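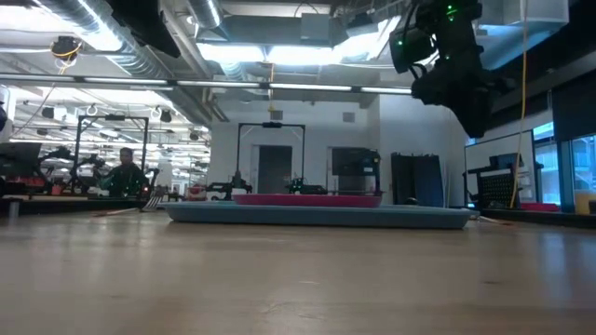
flatsawn: Before anyone goes further, which finish is on the table? Oil, hardwax oil and polyurethane all fail differently, and the repair for one will make a mess of another.

Spot-repairing a scratch on a tabletop without refinishing the whole top

Posted in Wood and Finishes by lowbench

I have a light wooden table that gets used for meals. It has a short scratch that shows lighter than the wood next to it. A fingernail catches slightly when drawn across it, so it is more than a surface mark. The finish is satin. I bought the table secondhand near Condon and have no paperwork.

Can a scratch like this be repaired locally, or does the whole surface have to be sanded? I own a random orbit sander and paper from 100 grit up to 1000. I also have most of a can of Zirkero 991 hardwax oil left from a shelf project. I would like to avoid a visible patch, since the table gets light from the side and every change in sheen shows.

Edit: to flatsawn, I don't know the finish. How do I find out?

gluelines

Test the finish first. Pick a spot on the underside, but make sure it was finished the same as the top. Many tables get one thin coat underneath and something else above, so the inside edge of an overhang is often a better place.

Put a drop of water on it and wait a few minutes. If the wood darkens under the drop, you have bare wood, a worn oil finish or a wax with little left in it. If the water stays beaded, rub a separate spot with denatured alcohol on a cotton swab. Shellac softens and gets sticky. Lacquer mostly ignores alcohol but softens with lacquer thinner. Polyurethane ignores both for the length of a short test.

If it is oil or hardwax oil, a local repair is reasonable. Wash the area and let it dry overnight. Sand by hand with the grain, using a cork block, and start no coarser than you need. Leave the 100 grit in the drawer. It cuts scratches deeper than the one you are fixing, and on a pale wood they show again as soon as oil goes on. Feather each grit a little wider than the last. Stop at the grit the oil maker specifies. Going to 1000 closes the surface, less oil is taken up, and the patch dries lighter and shinier than the rest.

Apply a very thin coat, leave it for the time on the can, then wipe off everything that will come off. Repeat after it has cured if the patch looks dull.

If it is polyurethane, sanding one spot leaves a ring at the edge of the old film. Either fill the scratch with a compatible finish and level it, or scuff and recoat the full top.

Lay the used rags flat outdoors to dry, or put them in water in a metal can with a lid. Oil rags can catch fire on their own.

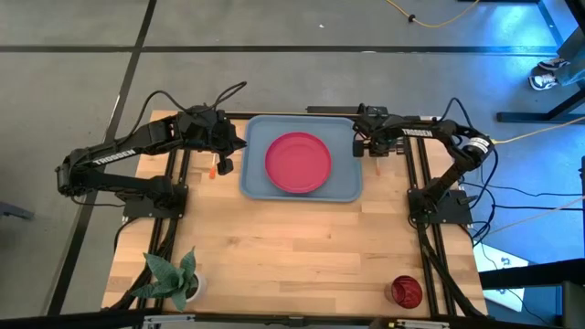
Rectangular top in light butcher-block strips.

endgrain_ed

Adding to the above for glued-up tops. Grain direction can change from one strip to the next, so two neighbors sanded the same way may still reflect light differently. If the scratch crosses a glue line, take the repair to the full width of both strips and fade it out lengthwise. A boundary that falls on a glue line is hard to see. One in the middle of a strip is easy to see.

I used Garba oil on mine and could handle it after 4 hours, but it marked under a wet glass for days. Dry to the touch is not cured.

paintcan

just rub a walnut on it. worked on my dresser

lowbench

Water darkened the wood under the overhang and left no bead, so I am treating it as worn oil. I will try the 991 on that same spot first and compare the color before touching the top.

Filed under: Wiltness Help > Furniture > Scratches and dents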